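Manorial court rolls

Manorial court rolls are the written records of the courts which lords held for the tenants of their manors, in England mainly between the thirteenth and the seventeenth century. They were written by a clerk on parchment, normally in Latin with many abbreviations. For the historian of village society they are one of the richest sources, as they name many people who appear in no chronicle, charter or tax list.
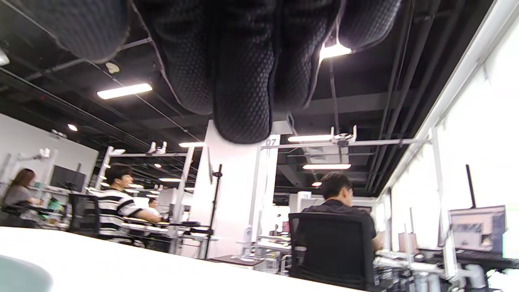
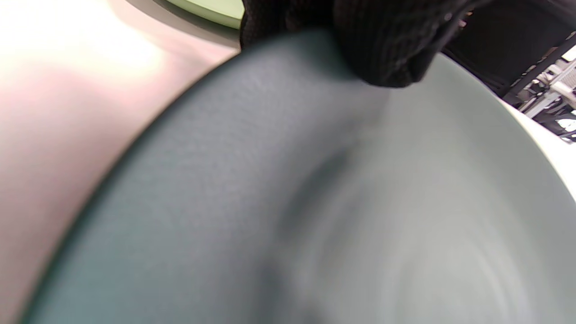
Form and language

A roll consists of membranes sewn together, either at the head or end to end. Each session of the court begins with a heading, which gives the name of the manor and the day, usually by reference to a saint's feast and the year of the king's reign. After the heading come the excuses for absence, called essoins, and then the business itself. In the left margin the clerk wrote short notes, for example the amount of a fine or the word "preceptum" where an order had been given. At the foot or at the end of the entry stands the total of the money due to the lord.

The Latin of the rolls is simple and repetitive. English words appear where the clerk knew no Latin term, above all for field names, tools and insults. The words of the villagers themselves are seldom reported. A quarrel which may have lasted for years can be reduced to a single line, stating that one tenant had spoken falsely of another and was in mercy.

Business of the courts

The court baron dealt with the land of the manor and with small disputes between tenants. When a customary tenant died, the death was recorded, the best beast was often taken as heriot, and the heir paid an entry fine. Land could also be surrendered into the hands of the lord for the use of another person. From the later Middle Ages the tenant received a copy of this entry, and from this comes the word copyhold.

Where the lord also had the right to hold a view of frankpledge, the court leet punished minor offences such as breaking the assize of ale, blocking a ditch or drawing blood in a fight. Women are named often as brewers, and in other respects they are less visible than men.

The Dandstead rolls

The rolls of the manor of Dandstead may serve to show how such a series is made up. It survives in 8 bundles, with one long gap at the time of the Black Death and a shorter one in the following century. The court met every three weeks, as a rule on a Wednesday, and its profits were entered together with those of the smaller manor of Bendton, which belonged to the same lord. In the bundles which have been indexed there are 1050 entries concerning the transfer of land.

Bendton had no separate roll until the lordship was divided. Its tenants had to walk to Dandstead, and many of the fines for absence fall upon them. In 9 entries the whole homage of Bendton is fined together for refusing to give a verdict about a pasture called Bassey. Older writers understood this as a revolt against the lord. More recent work is careful with this word and prefers to speak of a delay, by which the tenants protected their common rights without openly denying his.

Use by historians

Antiquaries first read the rolls to establish the descent of land. In the late nineteenth century legal historians began to print selections, and in the twentieth the rolls were used on a large scale to reconstruct families, marriages and mortality. This method has been criticised. The same man may appear under 2 surnames, people without land are recorded only when they offended, and a fall in the number of cases can mean that the clerk had changed his habits.

A further difficulty is the position of the jurors. They were tenants, but they came mostly from the richer households, and they decided what was presented. What the rolls preserve is therefore to a large part the view of this group, written down by a servant of the lord.

See also: Copyhold; Court leet; Custumal; Heriot; Villeinage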